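10 January 2021

I still don't believe in the simulator, and I have now given it most of my holidays.

The plan for the arm was simple when Amnuay Noiphan and I sketched it at the Tikville workshop. Build a small arm, bolt it to a board, have it put a peg in a block. Then Amnuay said we should train it in software first, so we wouldn't strip any more gears. We'd already stripped two. Fine.

So I spent 13 evenings on a model of an arm that exists, in pieces, on the bench behind me. The joint limits were wrong for the first five. The elbow bent backward through itself and the software was perfectly happy about it. I asked on the Pastus forum and was told to "tune the contacts," which I think is what people there say to everyone.

Now Amnuay wants every run to have different backgrounds and floor colors, so the arm won't get attached to one view. I see the argument. I also see that my real bench is gray, has a vise on it, and has never once been outdoors.
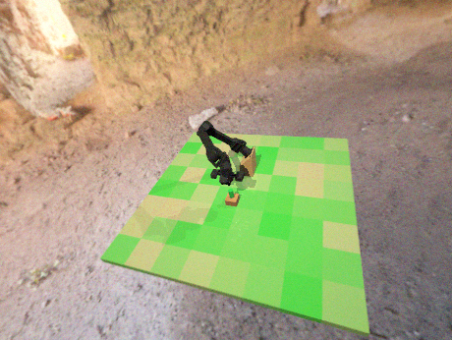
*The arm on its checkered board, with the block and green peg in front. Rocks by the randomizer.*

What I want to know is whether any of it carries over to cheap servos with slop in every joint. Seven of them came from Chuensuk and no two center in the same spot. Amnuay says we can randomize that too. I've ordered spare gears.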